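当サイトでは、利便性向上のためCookieを使用しています。閲覧を続けることで、Cookieの使用に同意いただいたものとみなします。 同意する 設定を変更

プレスリリース
株式会社Etico

食べるものと使うものが、同じ天板でなかよく過ごせるように
木目天板のテーブル「Riedl」と、卓上の片づけの手引き「Pristari」を9月より提供開始

シェア 108

家庭や職場の共用スペース向けに家具と生活道具を企画する株式会社Etico(本社:Hedovthorpe)は、明るいグレーベージュの木目天板を持つ長方形テーブル「Riedl(リードル)」と、テーブルの上の片づけ方をまとめた小冊子「Pristari(プリスタリ)」の提供を、この9月に開始いたします。Riedlはテーブル単体でお求めいただけるほか、白い長方形のトレーを組み合わせたセットもご用意しました。Pristariは、Riedlをお求めの皆さまに無償で同梱し、他社製のテーブルをお使いの方にもショールームで差し上げてまいります。

■ テーブルの上は、どうしていつもにぎやかなのでしょう

朝、きれいに拭いたはずのテーブルが、夕方になるとなぜかいっぱいになっている。そんなご経験は、きっと多くの方にお持ちいただいているのではないでしょうか。飲みかけの缶、おやつの入ったボウル、パソコンのマウス、ゲームのコントローラー、誰かがあとで使うつもりで置いていった小さな機器。ひとつひとつにはちゃんと理由があって、どれもそこに居場所を見つけただけなのに、集まってみると、お皿を一枚置くのにも少し遠慮がいるような具合になってしまいます。

私どももHedovthorpeの事務所で、長いあいだ同じ悩みを抱えてまいりました。打ち合わせをするのも、お昼をいただくのも、届いた試作品を広げるのも、みんな同じ一台のテーブルです。部屋を増やすこともできませんし、かといって「ここでは食べないでください」という貼り紙をするのも、なんだかさびしいものです(一度だけ貼ってみたことがあるのですが、三日ともたずにはがしてしまいました)。それならいっそ、食べるものと使うものが一緒に載っていることを前提に、気持ちよく過ごせるテーブルを考えてみよう。今回の企画は、そんなお茶の時間の雑談から始まっています。

■ 979名の皆さまから、1,886件の声をいただきました

開発にあたって、当社のメール会員の皆さまにアンケートをお願いしたところ、979名の方からご回答をいただきました。自由記述欄に寄せられたお困りごとや工夫は、1,886件にのぼります。お忙しいなか、本当に丁寧に書いてくださった方が多く、担当者一同、何日もかけてありがたく読ませていただきました。この場をお借りして、あらためて御礼申し上げます。

読み進めていくうちに、繰り返し出てくるお話がいくつもあることに気づきました。たとえば、片づけようと思って物を持ち上げたものの、戻す先が決まっていないので、結局となりに置き直してしまうというお話。飲み物の缶がパソコンまわりの道具のすぐそばにあって、腕を伸ばすたびにひやひやするというお話。大皿を出したいときに限って、真ん中に細かいものが集まっているというお話。どれも、思わず「うちもです」とお返事を書きたくなるようなものばかりでした。

なかでも担当者の心に残ったのは、「片づけなさいと言われると嫌になるけれど、お皿が出てくると自然に手が動く」という一文です。お菓子の入ったボウルがやってくれば、そのための場所を誰かがそっと空ける。温かいものが運ばれてくれば、書類はすっと端へ寄る。片づけというと重たい仕事のように聞こえますが、テーブルの上では、食べることがそのきっかけになっているのだなあと、あらためて教えていただいた気がいたしました。

もうひとつ、意外に多かったのが「床」のお話です。テーブルの下が暗いと、落ちた包み紙に気づかない。脚が太いと、掃除のたびに道具がぶつかる。天板のことばかり考えていた私どもにとっては、ありがたいご指摘でした。

■ 長方形テーブル「Riedl」について

Riedlの天板は、ごく淡いグレーを含んだベージュの木目です。濃い色の木目も試作では並べてみたのですが、白いお皿や生成りのお皿を置いたときに器の輪郭がきつく見えること、また、こぼれたお菓子の粉が目立ちすぎることが気になり、何度も見比べた末に、いまの明るい色に落ち着きました。グレーが少し入っているおかげで、黒い機器を置いても、色とりどりの器を置いても、どちらかだけが浮いて見えにくいように思います。好みの分かれるところではありますので、ぜひ実物をご覧いただければ幸いです。

脚は、下に向かって細くなる金属製です。足もとがすっきりとして、椅子やスツールを寄せやすく、掃除の道具も通しやすい形にしました。白いタイルのような明るく光を返す床にも、少し落ち着いた色の床にも合わせていただけるよう、飾りはできるかぎり控えめにしております。

大きさは2種類です。ご家庭の食卓や小さな休憩室に向いた「Riedl スタンダード」と、作業と食事を一緒に受けとめる共用スペース向けの「Riedl ロング」をご用意しました。どちらも角をわずかに丸め、座ったときに腕の当たる手前の縁をなめらかに仕上げています。長く座っているとこの縁の感触がじわじわと効いてくるもので、試作の段階でいちばん時間をかけたのも、実を申しますとこの部分でした。

■ 白いトレーのこと

セットに含まれる白い長方形のトレーは、重ねてしまえる浅めの形です。使い道は特に決めておりません。届いた小物を一時的に集めておくのもよし、人が集まる日に取り皿やカトラリーをまとめて運ぶのもよし。アンケートのお返事のなかに、「物を片づける前に、いったん全部を載せておける『仮の住所』がほしい」という素敵な表現があり、社内ではすっかりその呼び名が定着してしまいました。

仮の住所ですから、ずっと住み続けることは想定しておりません。一日の終わりにトレーを持ち上げて、それぞれの物を本来の場所まで送り届けていただければ十分です。とはいえ、忙しい日もありますから、二日や三日の滞在は大目に見てあげてください。私どもの事務所でも、充電ケーブルが一本、かれこれ一週間ほどトレーで暮らしております。

■ 片づけの手引き「Pristari」について

Pristariは、持ち運びやすい薄い小冊子です。読み物としてお茶を飲みながらめくっていただけるよう、難しい言葉は使わず、いただいた声をもとに編集いたしました。収納術の本のように家じゅうを見直すところまでは踏み込まず、テーブル一台の上だけをゆっくり扱っています。内容の一部をご紹介いたします。

・真ん中は食べ物に
大皿やボウルは、どの席からも手が届くあたりに置きます。お菓子を盛ったボウルのそばには小さな皿をひとつ添えておくと、包み紙や種の行き場ができて、あとの片づけがぐっと楽になります。

・飲み物には指定席を
缶やグラスは、電気で動く道具と肩を並べないように置きましょう。利き手の奥側を飲み物の席と決めてしまう方が多いようですが、左利きの方と隣り合うときは、どうぞひとこと声をかけ合ってください。

・手で使う道具は、端にまとめて
マウスやコントローラーのように手に持つものは、短い辺に寄せておくと、食事の器とぶつかりにくくなります。使い終わったらトレーへ入れておくのもおすすめです。

・背の高いものは奥へ
立てて置く機器や瓶は、奥の縁の少し手前に。ぎりぎりまで寄せると、拭き掃除のときに落としてしまうことがあります。

・拭くのは最後に、ひと息で
細かく何度も拭くより、物を寄せ終えてから一度に拭くほうが気持ちのよいものです。布巾は固く絞り、木目の流れに沿って動かしてください。

このほか、来客の前に慌てず整えるための順番や、お子さまと一緒に楽しむ「お皿の場所とりごっこ」、共用スペースで角の立たない声のかけ方なども載せております。声のかけ方のページは、ご回答のなかでとりわけ切実なお悩みが多かったため、当初の予定よりもずいぶん長くなりました。編集中は何度も短くしようとしたのですが、どのお便りも捨てがたく、とうとうそのまま収めてしまった次第です。

■ ショールームで、いつもの使い方を

提供開始に合わせて、Hedovthorpeの当社ショールームでは、Riedlを実際にお使いいただける「いつものテーブル」コーナーを設けます。家具の展示といいますと、花瓶がひとつ、本が一冊、というような整った姿を思い浮かべられるかもしれませんが、このコーナーでは、お皿やボウル、飲み物、それから普段お使いの道具を自由に載せていただけます。どのくらい物が載るのか、載せたうえでどのくらい腕を動かせるのか、ご自分の感覚でゆっくりお確かめください。

お気に入りの器をお持ちになるのも大歓迎です。水玉や細かな色の散った柄もの、白無地、ステンレスのボウルなど、器によって天板の見え方はずいぶん変わります。ふだん眺めている器が、違うテーブルの上では思いがけずよそゆきの顔をすることもあり、選ぶ時間そのものを楽しんでいただけるのではないかと思います。

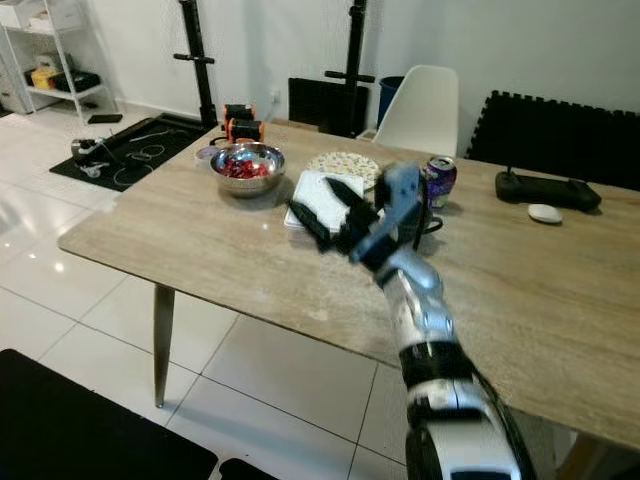 コーナーのご利用は無料で、ご予約も必要ございません。毎週月曜日の午後2時からは、Pristariを使った小さなお茶の会も開きます。お菓子と飲み物を用意してお待ちしておりますので、お買い物のついでにでも、どうぞお気軽にお立ち寄りください。会といいましても堅苦しい講習のようなものではなく、皆さまのお宅や職場のテーブルのお話を聞かせていただきながら、最後に一緒に片づけるだけの、のんびりとした集まりです。途中からのご参加も、お茶だけ召し上がってのお帰りも、まったくかまいません。

■ 職場や学校の共用スペースへ

Riedl ロングについては、先行してご案内した職場や学校などから、すでに108台のご予約を頂戴しております。休憩室と作業場所を兼ねた部屋にお使いになるというご相談が多く、「お昼の時間になると作業中の物をどこへ動かすかでいつも迷う」というお声をたくさん伺いました。こうしたお部屋には、トレーを多めに組み合わせたご提案もいたしております。作業の途中の物をトレーごと脇へ移し、食事が済んだら同じ場所に戻す。たったそれだけのことなのですが、続きがどこからだったか思い出しやすいと、試しにお使いいただいた方々にもご好評をいただいております。

部屋の広さや通路の幅、すでにお持ちの椅子との高さの相性など、気になることがございましたら、図面がなくても手描きのメモで結構ですので、どうぞお聞かせください。担当者がひとつひとつ拝見し、できるだけわかりやすい言葉でお返事を差し上げます。

■ 今後について

Pristariは、一度お配りして終わりにするつもりはなく、お寄せいただくお便りをもとに少しずつ書き足していく予定です。いまは、鍋料理の日のテーブルについての章を準備しております。鍋を真ん中に置いたとたん、それまでの決まりごとがほとんど通用しなくなるというご指摘を複数の方から頂戴し、社内でも昼休みに鍋を囲みながら検討を重ねているところです。取り皿の置き場所についてはまだ意見がまとまっておりませんので、妙案をお持ちの方は、ぜひお知恵をお貸しください。

あわせて、Riedlの天板に合う小さな布巾掛けと、トレーの上で使える仕切りも試作を進めています。こちらは形が決まりましたら、またあらためてご案内申し上げます。

■ 提供の概要

名称:長方形テーブル「Riedl」(スタンダード/ロング)
天板:明るいグレーベージュの木目
脚:先細りの金属脚
セット内容:テーブル、白い長方形トレー、小冊子「Pristari」
※テーブル単体でお求めの場合も「Pristari」が付属します。
提供開始:9月
取扱い:Eticoショールーム(Hedovthorpe)および当社オンラインストア

■ お問い合わせ

株式会社Etico 広報担当
取材、貸し出し、ショールームの撮影に関するご相談は、当社ウェブサイトのお問い合わせフォームより承っております。お茶の会の取材をご希望の場合は、お菓子の用意がございますので、前の週のうちにご連絡いただけますとたいへん助かります。

コメント 2件

Eticoからのお便りをメールで受け取る メールアドレスを入力して登録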